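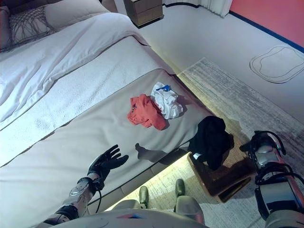 4.2 What residents objected to in police searches of the home

Complaints about home searches in Carrasco fall into a few kinds, and the most common is not the one we expected when we began coding. Injury and insult do appear in the files, but the larger share of complaints concerns the condition in which rooms were left and the lack of any record of what had been touched. Bedrooms come up more than any other room. A bed in ordinary use, such as the one in Figure 3, with its rumpled white duvet, its pillows at the head and an orange-red shirt bunched on the runner across the foot, gives an officer very little to go on afterward if asked whether it was searched, and it gives the resident very little to point to. Several complaints were closed on exactly this ground. The reviewing sergeant wrote that the state of the bedding "could not be attributed" to the officers, and the file ended there.

Figure 3. A bedroom of the kind discussed in Section 4.2.

We read 67 complaint files in full. All of them were filed with the city before the change in the search policy, and all had been closed by the time we were given access. Of these, 29 named the bedroom as the main place where the resident believed the search had gone beyond the warrant. The warrants themselves were often short. A typical one listed the address, the item sought and the hours of entry, and left the rest to the officers on the scene. Where the item was small, such as a phone or a key, almost any drawer or pocket could be opened under its terms.

Residents' accounts and officers' reports rarely contradict each other outright. They tend to pass each other by. The resident writes about clothes on the floor, a mattress moved, a child's papers mixed with bills. The officer writes that entry was made, that the rooms were cleared, and that the search ended at a stated time. In only 2 files did an officer's report mention the condition of any room at the end of the search. The form in use did not ask for it.

The form matters more than it may seem. In the neighboring city of Gotard, officers fill in a room sheet before leaving, with one line for each room entered and a space for the resident to sign or decline. We compared the two cities in an earlier paper (Watkins 2019) and will not repeat that comparison here, except to say that complaints in Gotard were more often decided on their facts. A complaint that is decided against the resident is still a decision, and the residents we interviewed spoke of it differently from a complaint that was simply closed.

The interviews were held in Skekenel and Trerkadero, the two districts of Carrasco with the highest number of warrants per 1,000 households. Most were carried out by Myfanwy Watkins, at a library or at the resident's kitchen table – whichever the resident preferred. Interviewees were asked to describe the day in order, from the knock to the time the last officer left, and were not asked about damage unless they raised it themselves. Nearly all did. Many had cleaned up before thinking of a complaint. One woman in Trerkadero told us she had washed every piece of clothing in the apartment that same night, including things still folded on the shelf, and learned later that she should have left it all alone and called the complaint office. The office had closed at five.

The revised policy, in force from Oct 13, 2021, requires a supervisor to walk through the home with the resident at the end of a search. It does not require anything to be written down. Two of the officers we spoke with saw this as a gap and had begun to keep their own notes, though they were unsure whether those notes would have to be handed over in a later lawsuit. The department's legal staff had given them no answer by the time our fieldwork ended. We return to the question of notes and disclosure in Section 5, together with the matter of searches carried out when no adult is at home.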